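Projects > Bin Cell > Progress Reports > December

Hi all, and thanks for your patience with this one. I know the December report was meant to be about pick rates, and there's a bit of that at the end, but most of my month went into cables and clamps, so that's mostly what you're getting.

Where we left off: the arm at Tirnthorpe kept stopping mid-reach with a gripper signal fault. Fuseini Baidoo and I spent the first week blaming the software (sorry, software). Then on a Wednesday, pretty late, Fuseini wiggled the cable bundle by hand with the arm parked and the fault came right up on the screen. A wire had been rubbing where the bundle bends at the wrist. We swapped it, and the new one was $75 from Vastach, so no drama for the budget.

While we had it all apart we redid the routing too. The air tubing and the wires now run together, strapped across the link, with a big loop left at the joint. It looks messy and I've had comments! But the wrist has to turn a long way to get into the corners of the bin, and every time we tidied the loop down we lost reach. I'd like a proper dress pack next year – more on that below. 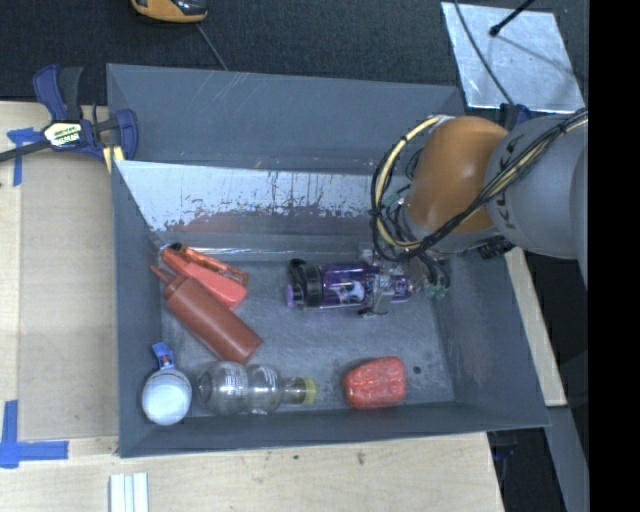 Purple bottle in the gripper, just over the bin floor, with the rerouted cables looped at the wrist.

The other big job was the bin. It had been creeping across the table a hair at a time, and once it's off by even a little the arm's idea of where the wall is goes wrong. We clamped it and re-taught the corner points, then ran 20 picks and measured again. No movement that I could find with a ruler. I've added a clamp check to the morning startup sheet, right after the air pressure.

Now the numbers. Since the repair we've run 121 picks on mixed items, mostly bottles and wrapped stuff, and 13 of those missed. No gripper faults at all in that run, so I'm calling the wiring fixed. The misses are nearly all clear plastic, where the camera has trouble finding an edge to aim for. Dankwa has offered to lend us a different light to try, and I've said yes please.

Still open: the dress pack quote from Cisine hasn't come in, and I don't want to guess at a price. I also need a decision on a spare set of gripper fingers. Ours still close evenly, but if one bends we're down until a new one ships. Could you let me know on the fingers before the next budget call? I'll send the pick log over separately once Fuseini has cleaned up the column names.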